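Shape blocks

Shape blocks are small solid pieces, each cut or molded to one geometric outline, and they've been a staple of playrooms for longer than I've been writing for this wiki. I grew up with a tub of them (the Altaten set, which my mother still has) so forgive me if I gush a bit!

The usual outlines are the triangle, the cylinder, the star, the heart and the hexagon. Colors tend to stay strong and few - red, yellow, green, blue - so that a set can be sorted two ways, by shape or by color. My Altaten tub had 4 colors and 8 outlines, and I still think that's plenty.

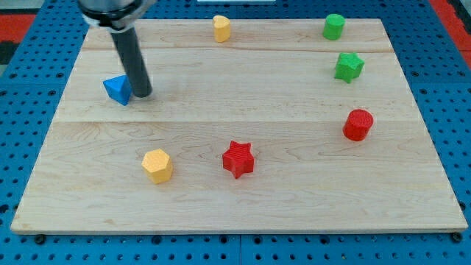

Shape blocks on a wooden board, including a blue triangle, a yellow heart and red and green stars.

A flat board is the classic partner. You can sort on it, line pieces up, or play the pushing game, where a block has to be slid to a spot without being picked up. Cylinders spin when you nudge them off center, and triangles swing around on you, which I find maddening and great fun.

Bomby sells loose pieces, and the big Retuvitz classroom crate holds 500. I've only ever seen one of those, and it took two of us to lift.

Comments

pegandpost: Our Retuvitz crate had 435 left when we counted in June. Where do they go??

mossybench: Hearts are the worst for stacking, fight me.

tilly_r: Could you add something on the Srivastava sets? Mine has an oval.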